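Questions we are often asked about the gripper trials

We use cookies to remember your settings and to see which pages are read. Accept all | Manage choices

What are you comparing?

Two sets of fingers for the same arm. The Damau fingers are the ones we have used since the bench was built, and the Plevano fingers are a newer shape with a softer pad. Everything else stays as it was, including the Zonmont controller and its settings, so that if one pair does better we can be fairly sure it was the fingers and had nothing to do with us fiddling. Each pair gets 112 attempts at every task.

Why glassware, of all things?

We did start with wooden blocks, and both pairs were so good at them that we learned very little! Laboratory glass is slippery, see-through and easy to knock over, and plenty of the people who write to us want to use an arm in a teaching lab or a small workshop. A tube lying down is a much harder thing to pick up than one standing in a rack, so we try both, and we turn the rack between attempts as well.

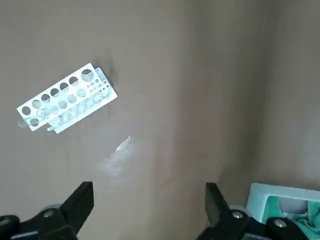 We score a pick as good only if the tube is lifted clear and held for 4 seconds. A lift that slips before then goes down as a miss, even if it looked lovely on the way up, and there have been some arguments over tea about that rule.

Do I need two arms to try this myself?

Not at all. Single picks can be done with one arm, and that is where we would gently suggest you begin. The second arm comes in when something has to be steadied or passed across, and it brings a fair bit of extra work in keeping the two out of each other's way – we spent most of February on that alone.
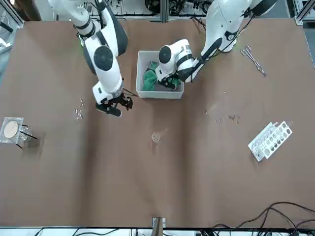 Cloth is the other half of the trial, and it asks for quite different things from a finger. A narrow tip slides into a fold nicely but may let go once the weight comes on, while a broad pad holds well and struggles to get started. We keep the cloth in a bin because the walls make the approach harder. With one gripper lowered inside, next to the green fabric, there isn't much room left for turning the wrist, and a wide set of fingers will feel that straight away. If your own bin is deeper than ours, please expect lower scores to begin with.

Which camera view do you find most useful?

It depends on the job, I'm afraid. The wrist view is best for the last little bit of an approach, when you want to see both fingertips. For finding out why a pick went wrong, we nearly always go back to the fixed views, where you can see the arm and the objects together.

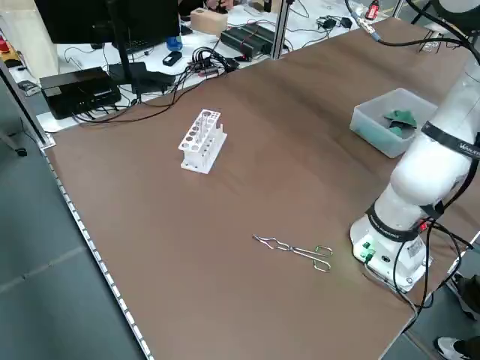

Fixed view of the bench, with the rack, tongs and cloth bin set out.

Can I have the results?

Yes, and you're very welcome to them. The first batch covers 712 attempts and can be had by writing to the Begum workshop at the usual address. Do tell us which arm you have, as the notes differ a little, and please allow 21 days for a reply.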